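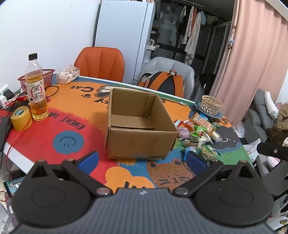
1/ Working rules for hand-held gripper collection at Sinport, revision 5. Posting them as a thread because two sites asked for the text and the PDF is behind a login.

2/ Scope: tabletop pick and place in furnished rooms. Homes, break rooms, rented flats. Bench fixtures are covered by the Fendbridge sheet and the limits there are different.

3/ Leave the room furnished. Chairs, bags, curtains and tissue boxes stay. Remove only paper with names or addresses on it, and anything with a blade.

4/ Cables on the table are allowed if they lie outside the reach path. Log them as "static clutter." Do not tape them down halfway through a session.

5/ Drinks: cap on, or off the table.

6/ Fingertip pads get wiped every 50 episodes and swapped at the first tear. Always swap both. A new pad facing an old one shifts the closing offset, and we lost 649 episodes at Wurisia to exactly that.

7/ Wrapped snacks are a separate object class. Crinkled film moves under the pads and the printed side is often face down. Label by package type (bar, packet, twist-wrapped candy). Flavor is not a label.

8/ Approach with the fingers open, on either side of the item. No nudging it into line with one finger first. If it needs a nudge, that is a push episode and goes in the push folder.

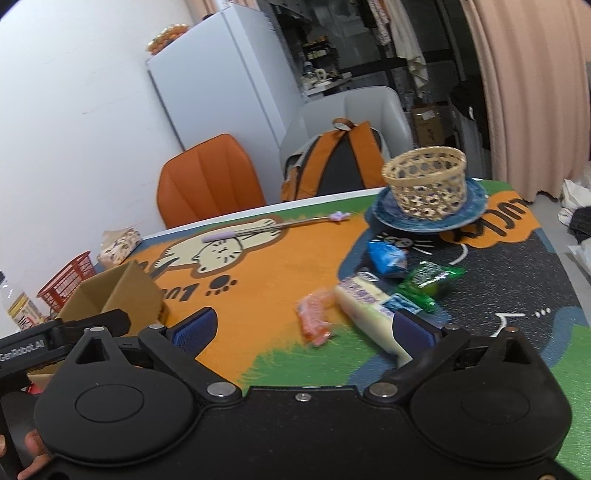
9/ Patterned table covers

Permitted, and wanted. Record the cover ID once per session. If the cover slips more than 2 cm, end the episode and start a new one. Do not smooth it with the gripper.

10/ Fast hand motion blurs small items. Slow down for the last part of the approach. Reviewers at Bittencourt reject any episode where the target is blurred at contact.

11/ Open item for revision 6: whether a box with its flaps up counts as an obstacle or a container. Current practice is container. Comments by the end of June please.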